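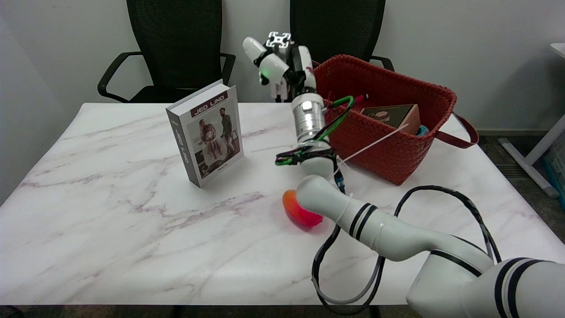
Fig. 4. Marble-pattern tabletop in place, with two mesh-back chairs on the wall side and a hardcover book standing on the top.

Section 4: Settling In Your Testow Table

By now the heavy lifting is done, and you have certainly earned a cup of tea. (Please keep it on a coaster, and we'll come to that in a moment!) The steps in this section are gentle ones, and you can take them at your own pace.

1. Choose which long side will face the wall. Both sides are finished the same way, so go with whichever one pleases you.

2. Slide the table into position with a helper at the other end. Lift it a little as you go, particularly on carpet, and never drag it by one corner.

3. Check that the top is level. Turn each foot clockwise to raise it and counterclockwise to lower it, and go round all four feet a second time, as the first ones tend to shift while you are busy with the others.

4. Roll your chairs in slowly. If you have chairs with armrests, like the black ones in Fig. 4, look at where the arms meet the edge of the table before you push them all the way under. Armrests that sit too high will rub the edge, so lower the seats a notch or two if yours allow it.

5. Put out your books, baskets and other bits and pieces. A hardcover will stand up nicely on its bottom edge if you open the covers just slightly.

Note: The veins in the pattern run on the diagonal, and no two Testow tops are cut from quite the same part of it. Small differences between your table and our figures are normal.

CAUTION: Do not set hot pans or mugs straight onto the top. Wipe up coffee, wine and lemon juice right away with a soft damp cloth, then dry.

CAUTION: Do not sit or stand on the table, even for a quick light bulb change.

Check the feet again after 2 weeks of use, when the table has had time to settle on your floor. Spare feet can be ordered from Satance under part number 3920; ask for Li-hua Lau at the parts desk, and have your proof of purchase handy.

Continue to Section 5, Cleaning and Everyday Care.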